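Akinside changes small-parcel rules at Gindby depot

Wednesday, June 16, 2021

Regional carrier Akinside will apply new size and packing rules to small parcels handled at its Gindby depot. The depot sorted 2,239 undersized items in December, most of them by hand.
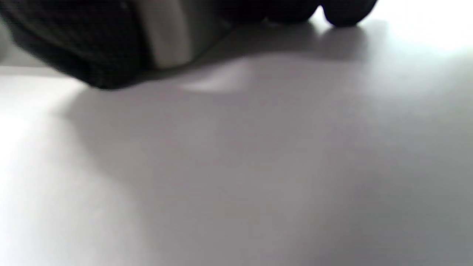 What changes

The minimum length for machine sorting rises to 13 cm. Shorter items go to a manual line and carry a surcharge. Shippers with contracts above 2,000 parcels a month are exempt until their next renewal. 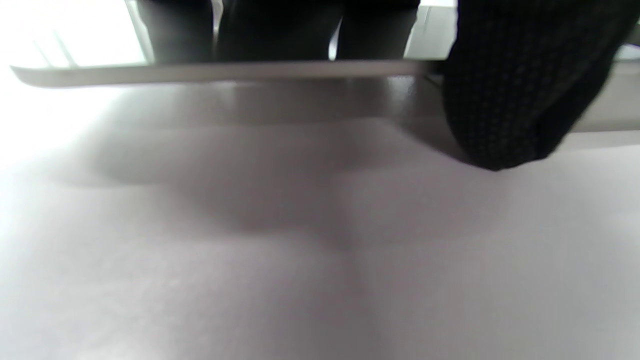 Labels must lie flat on one face and may not wrap around an edge. Depot manager Peninah Barasa said wrapped labels account for most failed scans on the evening shift.

Soft mailers remain accepted without change.

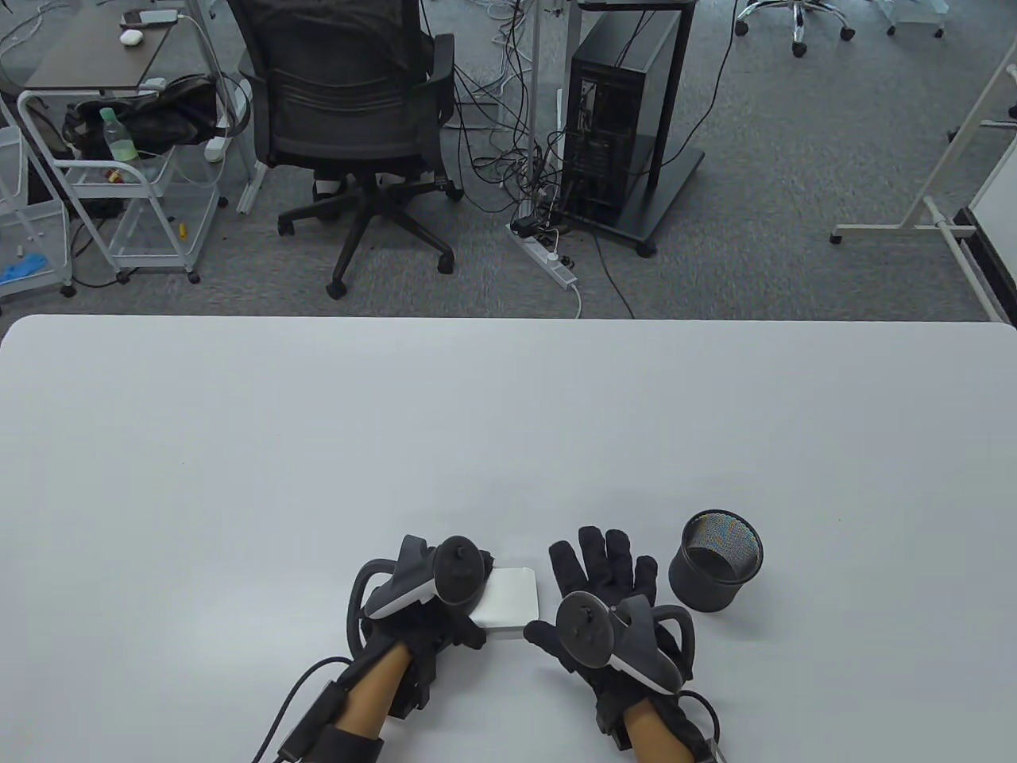
The surcharge is set by shape as well as length. Tubes and irregular items pay the higher rate. A small rectangular box with rounded corners, like the white one on the table here, is rated as a regular box and pays the lower one. Corner radius is not measured.

Trays used for counter drop-off must be returned within 11 days. 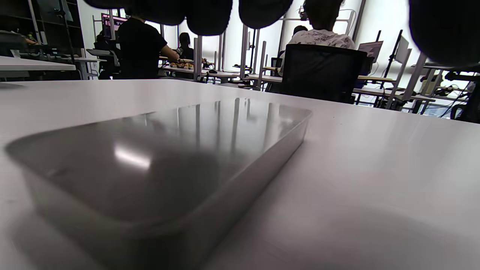 Vandana Tyagi of De Graaf, which ships spare parts through Gindby, said the firm will combine orders to avoid the manual line. Rate tables are available at the depot counter.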